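# Rotich: Questions Before You Buy

Compiled by Halima Kimaro for the Kollotstead strategy board. Last touched in March, after the third patch.

**Is Rotich a stealth game or a tactics game?**

The store page says both. I'd call it a tactics game with a crouch button. Guards see in a straight cone and forget you after 30 seconds, even if you just robbed the room they're standing in.

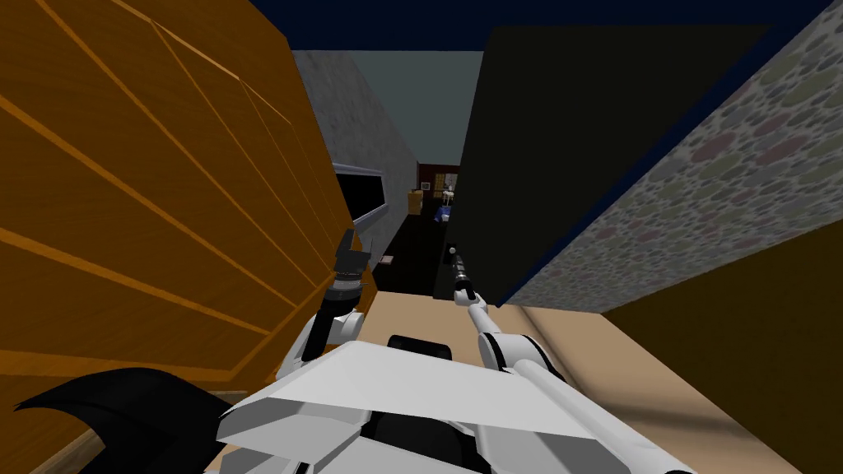
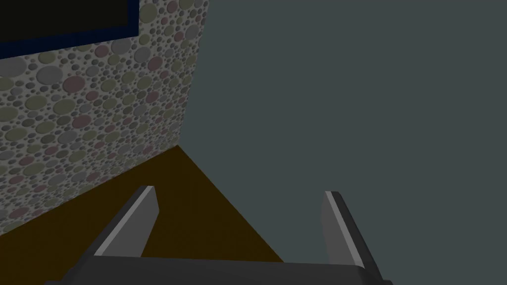 **How long is the campaign?**

The developer claims 166 objectives. Most of them are "reach the door" or "reach the other door." There are 3 regions, and the last one reuses the harbor map from the first with the tide out.

**Do I need to play Prernik first?**

No. Rotich is sold as a sequel, but the only thing carried over is the sapper, and he has a different voice and a different war record. If you liked the wire-cutting in Prernik, be warned that it's now a timed minigame.

**Does the enemy AI really "learn from your tactics"?**

I doubt it. Mwangi Makokha ran the Tresgate bridge mission over and over with the same opening, knocking out the east sentry and hiding him in the boathouse. The patrol changed route once, and that was after he'd switched difficulty. We asked on the official forum what exactly gets learned and were pointed to the trailer.

**What does Veteran difficulty change?**

- Guards have more health
- You can't save during an alarm
- The mission timer is shown in red

If anything else is different, we haven't found it.

**How do I get past the searchlight at Tresgate?**

Wait for the truck. Walk beside it on the river side until you reach the fuel drums, then crawl. Shooting out the light works too, but it raises the alarm every time, whatever the hint screen tells you.

**Is the 1,000-point stealth bonus worth chasing?**

Only if you care about the medal. Points don't unlock gear. Joyce Mosoti has every bonus in the first region and got a gray beret for it.

**Is co-op fixed?**

The patch notes say so. Elibariki still drops out whenever the second player picks up a body, so keep a manual save.

**Should I wait for a sale?**

Yes. The expansion has been "coming soon" since launch, and I wouldn't pay full price on the strength of it.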